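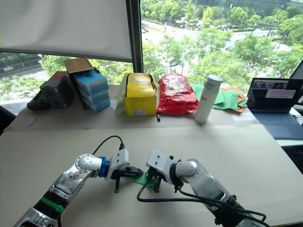

4. Montaje de la mesa y doblado del paño

Esta sección cubre la mesa Ommont de dos niveles (tablero delantero y repisa trasera) y el doblado del paño Hemer que viene con ella. Si solo ha comprado el paño, pase al apartado 4.3. Si solo ha comprado la mesa, lea también el 4.3: algún día tendrá que doblar algo.

4.1 Colocación de los tableros

1. Elija el sitio. La mesa se diseñó para ir contra una ventana, con la repisa del lado del cristal. Contra una pared funciona igual de bien, aunque se ven peor las arrugas y mejor la pared.

2. Monte primero las patas traseras y después las delanteras. Con las patas regulables en su posición más baja, el tablero delantero queda a 637 mm del suelo. Suba las cuatro por igual. Tres patas a una altura y una a otra es una configuración posible que este manual no contempla.

3. Apoye el tablero delantero, de 600 mm de fondo, con la cara lisa hacia arriba. Las dos caras se parecen mucho. La lisa es la que no tiene agujeros para tornillos.

4. Coloque la repisa detrás y empuje hasta que los dos cantos se toquen a todo lo largo. La junta debe quedar recta, con la repisa un poco más alta que el tablero. Ese escalón es correcto. Recibimos bastantes mensajes sobre el escalón.

5. Apriete los tornillos de unión con la llave Crenshaw incluida, empezando por los extremos y terminando en el centro. Guarde la llave donde vaya a encontrarla. La pieza de recambio figura en la página 66, junto a las demás cosas que se pierden.

NOTA: no lije el escalón para igualar los dos niveles. La garantía es muy clara al respecto desde agosto.

PRECAUCIÓN: la repisa soporta hasta 9 kg repartidos. No se siente en ella, ni siquiera para atarse los zapatos.

4.2 La repisa trasera

La repisa existe para que el tablero delantero quede despejado. En la práctica, toda superficie horizontal junto a una ventana se llena de cajas en menos de una semana, y hemos preferido que se llene esta.

1. Pase a la repisa lo que no vaya a usar durante el doblado.

2. Ponga las cajas apilables con las etiquetas hacia usted. Lo contrario obliga a levantarlas una por una para saber qué hay dentro, y suele haber lo mismo.

3. Deje libre una franja delante de las cajas. El paño, al extenderlo, tiende a subirse a la repisa y a engancharse en lo primero que encuentra.
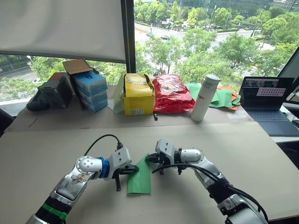
El orden de la fila es asunto suyo, pero conviene decidirlo una vez y no volver a discutirlo. Lo que se inclina se apoya en lo que no se inclina, y lo blando se arrima a lo rígido. Una bolsa de plástico translúcida recostada contra el lado de la caja amarilla se sostiene bastante bien así; por su cuenta acabaría sobre el tablero. Las pilas ligeramente torcidas son aceptables mientras nadie las tenga que mirar con un nivel en la mano. Si la suya ya va por la cuarta caja y empieza a ladearse, considere la posibilidad de vaciar alguna. Es una idea impopular en todas las casas que conocemos.

NOTA: las tapas de cartón sueltas son para reciclar. Sabemos que la va a guardar «por si acaso». Póngala encima de la pila y siga leyendo.

4.3 Doblado del paño

El paño Hemer es un rectángulo de tela verde, fina y con algo de brillo, lo bastante ligera para moverse si alguien suspira cerca. Cierre la ventana, en los modelos de ventana que lo permitan.

1. Extienda el paño en el centro del tablero delantero, con un lado corto hacia usted. Si no distingue el lado corto, gírelo un cuarto de vuelta y compare.

2. Alise desde el centro hacia las esquinas con la palma. Las marcas de doblez de fábrica no desaparecen a la primera. Tampoco a la segunda, pero la segunda tranquiliza.

3. Sujete el borde izquierdo sin tirar. Tirar estira la tela en diagonal y convierte el rectángulo en otra figura, de nombre discutible.

4. Levante el borde derecho lo justo para separarlo de la mesa y llévelo hacia el izquierdo. Haga coincidir primero las esquinas y luego el borde.

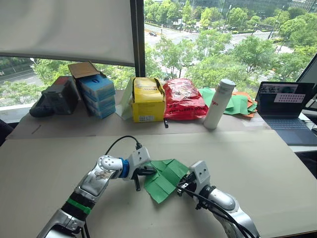 Figura 4.3. Paño a medio doblar, con un pliegue levantado en el borde derecho.

5. Suelte el borde derecho antes que el izquierdo. Si suelta los dos a la vez, vuelva al paso 1.

6. Pase el canto de la mano por el doblez, una vez. La tela recuerda cada pasada y después las enseña todas.

7. Repita la operación en el otro sentido para doblarlo en cuatro. Los bordes quedarán desiguales por algún lado; ponga ese lado hacia abajo.

PRECAUCIÓN: no use plancha. La tela Hemer encoge con el calor y la casa Ferov, que nos la suministra, cobra el paño nuevo al precio de un paño nuevo.

4.4 Problemas frecuentes

El paño se arruga en el centro. Está doblando con demasiada tela suelta entre las dos sujeciones. Ábralo, alise y acerque menos las manos al empezar.

Una esquina se queda colgando fuera del doblez. Es normal en los primeros intentos y bastante corriente en los siguientes.

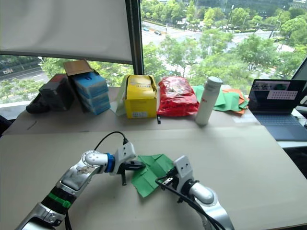
Remeter la esquina con el dedo, por mucho que apetezca, solo traslada el bulto a la capa de al lado. Hay que abrir el último pliegue, llevar la esquina a su sitio y cerrar otra vez. Harriet Delacroix, que redactó la primera versión de este apartado, recomendaba hacerlo con calma y sin público. La hemos mantenido tal cual.

El paño resbala sobre el tablero. Quite el polvo con un trapo seco. No utilice el propio paño para esto, aunque esté ahí mismo y tenga exactamente la forma de un trapo.

La pila no queda plana. En nuestro ensayo de desgaste doblamos el mismo paño 600 veces y tampoco quedó plano siempre. Póngale un libro encima.

4.5 Al terminar

1. Deje el paño doblado en el extremo derecho del tablero, con el borde cerrado hacia usted.

2. Revise la repisa y devuelva a su armario lo que no sea de la mesa. Si encuentra calzado, no es un accesorio Ommont.

3. Compruebe los tornillos de la junta una vez al mes. Para las piezas de repuesto, consulte la página indicada en el paso 5 del apartado 4.1.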